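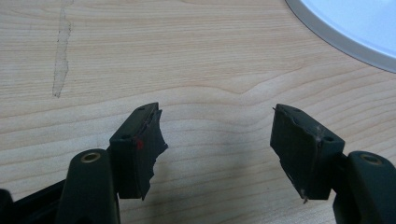
# Batham tabletop runs, Dec 11, 2022

This gallery goes with the 2.5 branch of Drindum, our grasp planner for hand-held gripper recordings. The set behind it has 293 episodes and 3218 labeled grasp events. Faustine Pruvost wrote the labeling tool and Ostap Ostapchuk handles the pose tracking.

**Table and fingers.** Both dark green fingers stay in view at the bottom, with wood grain between the pads. The tracker masks out the fingers and takes its features from the table.

**Worn pads.** The inner edges are ragged, the left one more than the right. Gap width is therefore measured between the brass-colored rings on the mounts – the pad edges gave noisy values in July.

**Pale mark, upper left.** It has an irregular outline, so it works well as a landmark on plain wood.

Episodes are split with Imow and stored in the Pasichnyk format. To replay one, set the playback rate to 5 and keep the smoothing window at 2. Tracker settings are saved with each episode.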